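4.2 Changes in the daily work at the Tullville site

Last updated: 30 November 2018

The interviews at Tullville were made in March, when the handling cell had already been in regular use on both shifts. Before the cell was installed, the assembly workers at Werkby prepared and connected the electrical accessories by hand, and the same persons also did the final check. After the installation, the connecting step is done by the machine for the standard variants, and the workers do the loading, the check and all variants which the machine can not manage. We interviewed 26 employees, of whom four had taken part in the demonstration work, that is, they had shown the tasks with hand-held grippers so that the movements could be recorded and used for training.

The most frequent topic in the interviews was the rhythm of the day. Several workers told us that the work is less tiring for the fingers and wrists, but that they have to interrupt what they are doing more often. One assembler described that she earlier finished a full tray and then took a break, whereas now she goes when the cell calls her. Tiedemann reported a similar effect in packaging work, although in that study the workers could choose the order of the tasks themselves. At Werkby the order is given by the shift plan, and Rhea Quiambao, who was shift leader during our visit, had asked two times for a change of this without getting a decision.

The second topic was the demonstration work itself. It was first organized as a voluntary task, and it was paid at the same rate as assembly. The participants had different opinions about it. Cristian Rivadeneyra found it strange in the beginning to plug in a cable with a tool when his own hand would be much faster, but he also said that he had never before thought about how he turns a plug before it goes in. Each participant recorded 200 demonstrations per task. The tasks were carried out at floor level or at a table, and a typical floor task is given in Figure 2. 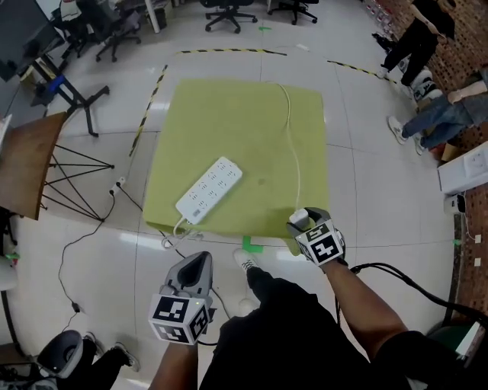 Figure 2. Demonstration task with a power strip on a mat. The right gripper holds the white plug; both grippers carry marker cubes.

It should be noted that the posture was criticized by those who worked on the floor. Ida Petersen proposed a raised platform, and a first version of it was under test when our visit ended. We did not measure the physical load, so we can only report what the participants told us. The question of who owns the recorded movements was raised in two of the interviews and is treated in Section 5.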